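Clubs > Robotics > Projects > Table clearing, step by step

Our club picked table clearing as the spring project, and I ended up writing the how-to so the next group doesn't have to start from nothing like we did. It's for the two-arm table, with one arm on the dishes and the other on trash and spilled rice. If you've run the Undia software before, you can skim the first step. If you haven't, set aside a whole afternoon and bring a snack!

Same table in all three: dish rack on the left, teal tray next to it, clear container and the black tray of rice over on the right.

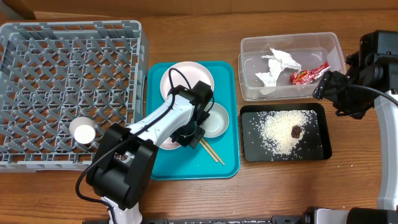
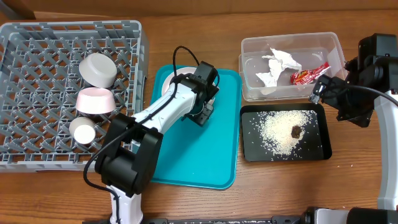
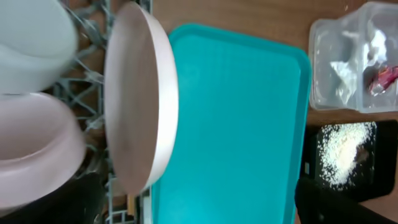
Reader comment from our project page: Do you really need to record that many runs? We stopped at 22 for the Fodthorpe meet and our arm could put a plate in a rack just fine, as long as the plate was always in the same spot.

And there's your answer, kind of, in the last part of that comment. I'll come back to it in step 4.

Step 1. Set your home positions
Do this before you put a single dish out. Move each arm by hand to where you want it to rest, save that pose in Undia, then send both arms home a few times and watch the elbows. We gave the two homes boring names (left_home and right_home) after a very confusing day with cute ones. While you're at it, check the cables. Swing each arm through its full reach and make sure there's enough slack at the wrist. A cable that looks fine at rest can go tight when the arm stretches out, and then the gripper drifts a little and you spend an hour blaming the code.

Step 2. Lay out the table
Dishes go on the teal tray, the rack goes next to it, and the rice goes on the black tray. I like to put the rack down first and build everything else off it, because the rack is the hardest target. Those slots don't forgive much. Mark the corners of the rack and the trays with small bits of tape so you can put them back after somebody bumps the table (somebody will bump the table).

Use dry, uncooked rice. Please. We tried leftover cooked rice at our first session and I was picking it out of a gripper joint with a toothpick until 9 p.m.

Step 3. Practice before you record
Drive the arms yourself for a while with recording off. For plates, come in from above, close on the rim, lift straight up, and only then turn the wrist. If you turn while you're still low, the plate scrapes along the tray and swings. Bowls are easier to grab and harder to set down. Get the bowl over the rack, lower it slowly, and open the gripper less than you think you need to. A wide, fast release gives the bowl a little kick on the way out.

Chopsticks are their own thing. Grab them together near the middle and don't chase a perfect grip.

Step 4. Record your runs
We recorded 70 and kept 50. The rest had a dropped bowl or a long pause where the driver was thinking, and the pauses are worse than the drops, in my opinion, since the arm learns to just sit there. Move things between runs! Shift the plate, spin the bowl, put the chopsticks at a new angle. That's where I'd gently argue with the comment up top. A small set is fine if your layout never changes, but at the Jumano open day people will hand you a tray any way they like.

Save after every run, and write one line of notes while you still remember it. "Good, slow on bowl" is plenty.

Step 5. Train, then test slow
Start your training at the end of a session and let it go overnight. For the first test, set the speed to half and keep one hand by the stop button. Test the dish side alone, then the trash side alone, and only put them together once each one behaves. Ours got in each other's way near the middle of the table until we made the right arm wait its turn.

If the gripper fingers start slipping on rims, swap the pads. We use the soft ones from Daher, and there are 2 spare sets in the top drawer of the parts cabinet. Write it on the sheet when you take one.

Cleanup goes quicker with a dry brush than with a vacuum. Get the rice out from under the rail too, and send both arms home before you cut the power.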